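Stolta build log, January, 2:10 p.m.

Hand-held gripper no. 2 is together! I swapped in the softer pads this morning and the V closes so much nicer than on the old one. The marker card went back on with fresh tape. I kept the screws at the lighter torque Ivone Mendonça suggested, and so far I love it.

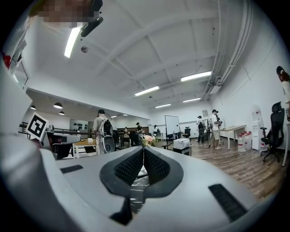
Gripper with the mesh pads in, marker card on its arm. Workshop behind.

Bench notes while I remember them. The Zapata board wouldn't talk to the logger until I reseated the ribbon, then it came right up — 2568 samples in the first short run and no gaps. Finger travel feels even on both sides. There's still a little click near full close that I want to chase, probably the left link rubbing on its bushing.

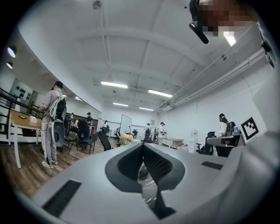
Next I want to try the 18 mm spacer from the Olthorpe kit and see if the click goes away. If it doesn't, the link comes out and gets filed. Ivone has the small files in the Destov drawer. Also need to print another pair of pad backings, slower this time, the last ones curled at the corners. Can't wait to get number 3 started!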